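3.2 Display trays and portion boxes

The second part of the study dealt with the way single bakery items are kept and handed over at a self-service counter. Glazed donuts were chosen because the surface is easily spoiled. A plain cake donut can be nudged against the side of a box with no harm done, but a fresh glaze picks up paper fibers, and sprinkles come off at the slightest touch. Any fault in the way an item is boxed or moved shows up on the top of it, where the customer looks first.

Two kinds of container were used together. The outer one was a white display tray with a clear domed cover, of the sort sold for cakes and pastries. The inner one was a small kraft-paper box, open at the top, with a sheet of printed paper laid in it before the donut went in. Each donut had its own box and stayed in it from the time it was glazed until it was sold. Staff were asked to lift the box and leave the donut alone. A flat black serving tray was kept on the same table to receive the boxes as they were ordered. 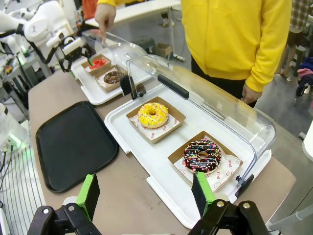
Figure 4. Display trays with covers raised, and the black serving tray at left. The paper liners are printed with red smiley faces and the word "SMILE."

The table layout was settled after a short trial at the Dasteo site in August. In that trial the display trays stood side by side along the front of the table, and the serving tray was placed behind them. Staff had to reach over the raised covers to set a box down, and sleeves brushed the handles. For the main study one display tray was moved to the back of the table and the other kept near the front, with the serving tray to the left of the front one. This left a clear path between the front display tray and the serving tray. The rear tray took longer to reach, and we come back to this in Section 4.

The covers are hinged and have a black handle along the top. When a cover is tilted back, the boxes can be reached from the front edge of the tray. We looked at two other designs before settling on this one. A lift-off cover, supplied by Schmieder, gave the best access but had to be put down somewhere each time, and on a busy table it ended up on top of the napkins or on the serving tray itself. A sliding cover from Grideck stayed in place but opened only half of the tray at a time, and the half that was wanted was often the half that was closed. The hinged cover needs room behind it and nothing else.

Boxes were set two to a tray. The trays would hold more, but when boxes were packed against each other there was no room for fingers between them, and staff lifted them by the top edge of the paper. The liner then pulled up with the hand, and the donut tipped. With two boxes to a tray, each could be held by its sides. We recommend this spacing even where it means refilling the tray more often.

The liners were cut from 500-sheet packs. They do three jobs. They keep grease off the kraft paper, which stains easily and looks old once stained. They stand a little above the donut and so keep the glaze away from the box wall. And they carry the print, which several customers mentioned without being asked. We had planned to use plain liners for half of the study and compare the two, but the plain stock was a heavier paper that did not fold well into the corners, so the comparison was dropped.

3.3 Choice of items

Items were chosen to be easy to tell apart from a distance, so that an order could be given by color alone. The working set had a yellow glaze with mixed sprinkles, a dark chocolate glaze with rainbow sprinkles, a bright red glaze, and a chocolate glaze. Customers nearly always asked for "the yellow one" or "the red one" and hardly ever used the names on the price cards. The two chocolate items were the one source of confusion. When a customer said only "chocolate," staff asked which tray was meant, and this added a short exchange to the order.

The yellow and dark chocolate items were kept together in the front tray. Both carry sprinkles, and keeping them in one place meant that stray sprinkles collected on one tray, which could be wiped down by itself. 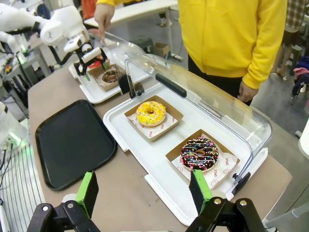

Dillix Food Service Group

3.4 Procedure

A record was kept of each order over 8 sessions, giving 586 orders in all. For each order we noted the item, the tray it came from, whether the cover was already open, and the condition of the topping when the box reached the serving tray. Condition was marked as clean, slightly disturbed, or spoiled. An item was marked as spoiled if any of the glaze had lifted or if a bare patch could be seen from standing height.

Covers were to be opened for an order and closed again after it. In quiet periods this was done without trouble. When there was a line, covers tended to be left up between orders, and we did not correct this during a session, as we wanted a record of ordinary use. Both covers were closed at the start of every break and whenever the table was left unattended.

The serving tray was cleared before each order. It has a raised rim and rounded corners, and boxes set down on it did not slide off when it was carried across the room. Early on, some staff liked to leave the tray at the far end of the table and carry boxes to it one at a time. They were asked to bring it to the left of the front display tray first and then begin.

Refilling was done from behind the table. The person refilling stood at the right, where the handle of the rear cover and the end of the front one are both within reach, and worked on the rear tray first. Empty boxes were taken out along with their liners, and a used box was never refilled. We stocked 200 spare boxes per session, folded flat, in a carton kept off the table.

3.5 Limits of the setup

The table used here was long enough for the trays to stand well apart. On a shorter counter the raised front cover would come close to the rear tray and might block it. We have not tested this. The room was also cool, and the glaze was fully set before any box was put out. In a warmer room, condensation under a closed cover could soften the glaze and change the results for the sprinkled items in particular. Finally, all four items were ring donuts or similar in size. Filled pastries sit higher in the box, and the liner used in this study would not stand clear of them.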